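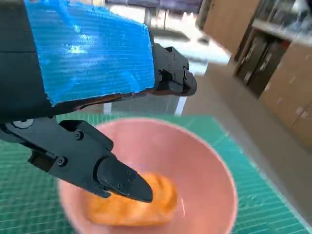
Where do you keep the bowl you use every single day? Mine lives out on the counter, next to the stove, and I've quit pretending it'll ever go back in the cabinet.

Jul 18, 2020

So it's Saturday and I'm sorting the kitchen again (second shelf, wish me luck!). I had 13 bowls in there, and I reach for 2 of them. The pale pink one stays, obviously – it's nice and deep, so fruit doesn't roll off when I bump it. The rest are going in a box for my sister, except the big Liva one, which I only get out in December for punch.

Mugs are next weekend.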